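Poltis Match Ball, Size 5

Sold by Lerent Team Sports. Page updated Thursday, May 14, 2026.

We have carried the Poltis since January, and we read the same box you will. It promises a truer flight, a softer touch and a ball that "wants to find the net." We sell soccer balls for a living and have yet to meet one that wants anything. What follows is what we know about it after a winter of league play, plus a few things we doubt.

Construction

The cover is thermally bonded, so there are no stitches to rot or pop. That part is real and worth paying for if you play on wet grass. The panels have a pebbled finish that the maker says grips the air. Our testers could feel it under the hand when they picked the ball up for throw-ins. Whether the air feels it, we can't say. Keepers liked it more than anyone else did.

Inside is a butyl bladder. Butyl holds pressure well and feels a little dead when new. Give it a couple of sessions before you make up your mind, and please do that before you send it back to us.

How it plays

On a firm grass field it is a good, plain ball. It rolls straight, it doesn't float on long passes, and a cleanly hit shot goes where you aimed it. On older turf it skids. The box says it is made for "all surfaces," and we would cross that out. If your home field is the worn green carpet kind, the Farina Turf costs less and bounces lower.

The claim we get asked about most is the extra speed. Poltis prints a chart on the back of the box with no scale on one side and no mention of who kicked the ball or how hard. We asked for the test report and were sent the chart again, larger.
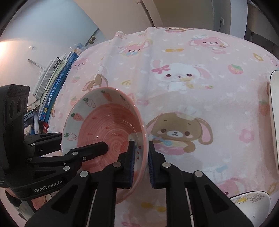 Pink bowl with strawberry rim, held in a two-finger gripper.

Gaspard Rolland, who coaches two under-16 sides and has used the Poltis in both, was less impressed than the box and more impressed than we were. "My kids hit it over the bar the same as the old one," he told us. "But it's still round, and the old ones weren't by this point in the season." We think that is a fair review. Shape is where cheap balls fail first, and the Poltis has kept its shape well.

What went wrong

Print wear. The blue graphics started coming off on the kicking side within weeks, and on a ball at this price that is annoying. It doesn't change how the ball plays. It does make it look like something out of the bottom of the bag, which matters if you want it for game day.

The valve is also stiffer than it should be. Wet the needle first and push it in straight. We have bent needles on it, and so will you.

Poltis or Vodent?

Customers usually have both open in two tabs. The Vodent Pro has a softer cover and a louder ad campaign. It comes off the foot a bit quicker and loses air a lot quicker, and you'll be pumping it before most sessions. For a club that has one good pump and several bad ones, we would take the Poltis. For a player who looks after a single ball and likes a soft touch, the Vodent is fine – just don't pay full price, because it goes on sale every time the season turns.

Details

Size: 5 (ages 13 and up)
Cover: textured synthetic, thermally bonded
Bladder: butyl
Color: white with blue or white with orange
Use: matches and training on grass
Ships: deflated, one needle included, no pump

Price

Single ball: $100
Team bag of three, with carry sack: $270
Spare valve and needle kit: $29

The team bag works out to $90 a ball. The sack is thin and we would not count it as part of the deal. We have no larger bundle, whatever the Poltis site says.

Warranty and returns

Poltis covers shape and air loss for one year. It does not cover "cosmetic change," and you can guess from the section above why that line is in there. Claims go through us. Keep your receipt and send a photo of the ball next to a straight edge, such as a door frame or a long ruler.

Unused balls can come back within a month. A ball with grass on it has been used – we do look.

Is it worth it?

At full price, for a team that plays on real grass and wants match balls that last the season, yes. For backyard use, buy something cheaper and spend the rest on a net. If you are buying it for the extra speed on the chart, we'd save the money.

In stock: white with blue. White with orange is on back order, and we have stopped guessing at dates.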